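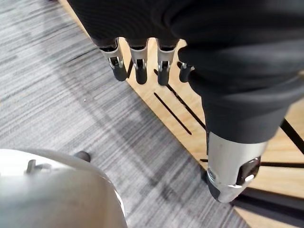 *Black glove, metal finger joints, rounded black tips.*

# Vanow Series Listings

Vanow is a small table of streaming series, made for people who want to compare how new shows are announced in different languages. It has 204 rows, one for each series. I collect the rows by hand from press notes and from the public pages of the platforms.

## Files

- `series.csv` — the main table
- `cast.csv` — lead actors, up to 4 for each series
- `changes.txt` — what was corrected, and when

## Columns in `series.csv`

| Column | Meaning |
|---|---|
| `id` | a number, never used twice |
| `title` | title in the original language |
| `title_en` | English title, if the platform gives one |
| `lang` | language of the first release |
| `genre` | one word, lower case |
| `episodes` | number of episodes in season one |
| `premiere` | month of first release |

Titles keep their original letters. For example, *Başaran* is written with the ş, also in `title_en`. If your program shows a strange sign there, please open the file as UTF-8.

## Known problems

For 70 rows the episode count is empty. The press note did not say it, and I did not want to guess. Two series, *Tenden* and *Niltbridge*, changed their English titles after the first announcement. The table has the newer title — the old one is in `changes.txt`.

The genre column is my own decision in many cases. A crime story with a family drama inside can be `crime` or `drama`, and another person may choose differently. Dubbed versions do not have their own rows.

Rows added after March are checked only one time. All older rows were checked 2 times.

## Use

You can use the table for study, teaching or your own website. Please write the name of the data set and the version you used. Posters, trailers and plot texts are not included.

## Contact

Corrections are welcome. Send the `id`, the column and a link to the source to Kevser Ağca, or open an issue. I usually read them on Saturday.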